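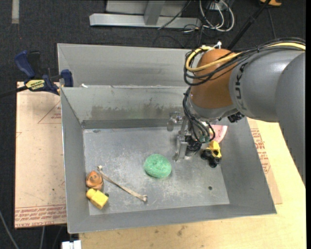

Stevley Touchline 2 folding tactics board, reviewed after most of a season

Posted Aug 18, 2022 by Eulalia Urrutia

I coach the under-13s at Okville, a club with two goals, one and a half nets and a clubhouse kettle that has to be held down at the switch. For years my tactics board was the back of a pizza box. It had a lot going for it. It was free, it was light, and if a team talk went badly you could fold it in half and put it in the recycling.

Then in April we lost 6-0 to Salinas Rovers, whose coach had a proper magnetic board with little colored discs, and I went home and ordered a Stevley. I'm aware of how that sounds.

The Touchline 2 is the middle one of the three they sell. It opens out like a briefcase, with a full pitch on one side and the attacking third, blown up large, on the other. You get 24 magnets, two pens, an eraser the size of a postage stamp and a carrying bag with a shoulder strap. I paid $62 for mine, which is a lot of pizza boxes.

Let's start with the magnets, which is where most of these boards go wrong. They're strong. I've carried the thing open across a windy parking lot with a full 4-3-3 on it and arrived with the back four still holding a better line than they ever do in real life. They come in red and blue, numbered 1 to 11, with two plain yellow ones that I assume are meant to be balls but which my players have decided are the referee and his ego.

The numbers, though, are printed on stickers. By the third week my number 7 was blank, and by midsummer so were both goalkeepers. If you've ever tried to explain zonal marking to twelve-year-olds using anonymous discs, you'll know it doesn't take long for someone to ask which one is him, and then for all of them to ask.

The drawing surface is good. The pens glide, the lines are dark enough to see from the back of a huddle, and everything wipes off with a sleeve if you get to it the same day. Leave it overnight and you'll need the spray. Leave it over a two-week vacation, as I did, and you'll have a faint diagonal run from left back to the far post that is now part of every plan you make. We've scored from it once.

Rain is another matter. Stevley calls the board "weather ready," and I suppose it is ready, in the sense that it doesn't run away. The board itself came through a downpour at halftime without any trouble. The pens simply refused to write on a wet surface, so I spent four minutes pushing magnets around and pointing, and the kids told me afterward it was the clearest talk I'd given all year.

Now the hinge. It's a long strip of plastic that clicks when the board is fully open, and for the first couple of months it clicked beautifully. These days it clicks at 21 minutes into any car ride, for reasons of its own, and the board eases itself open on the back seat. I wrote to Stevley about this and got a polite reply suggesting I store it flat. It was flat. They did send a new hinge, free, with four screws and instructions for a different board.

The bag is fine. The strap is too short for anyone over five and a half feet, and the pen pocket has no flap – buy spare pens now.

How does it compare? Our under-15s coach uses the Jotonano Slate, which rolls up like a yoga mat and costs half as much. It's lighter and it fits in a boot bag, but it never quite unrolls again, so his wingers are always running uphill. His magnets slide, too. On the other hand, he's never had to read a hinge diagram in a parked car. For indoor sessions, where you can pin it to a wall, I'd take the Slate and spend the difference on cones. For anything on grass I'd still pick the Stevley.

Has it made us better? We played Salinas again in a summer friendly and lost 3-1, and the one was a set piece I'd drawn up on the attacking-third side. It was meant for the near post. The kid who scored was standing at the far one, eating an orange slice, but he'd been on the board, and I'm counting it.

Good: strong magnets, clear surface, big enough for the whole squad to see.
Bad: stickers, hinge, tiny eraser, the price.
Buy it if: you coach outside and have a paint pen to redo the numbers.
Skip it if: your team already listens to you.

Three and a half stars. It would be four, but I've just heard it click in the hallway.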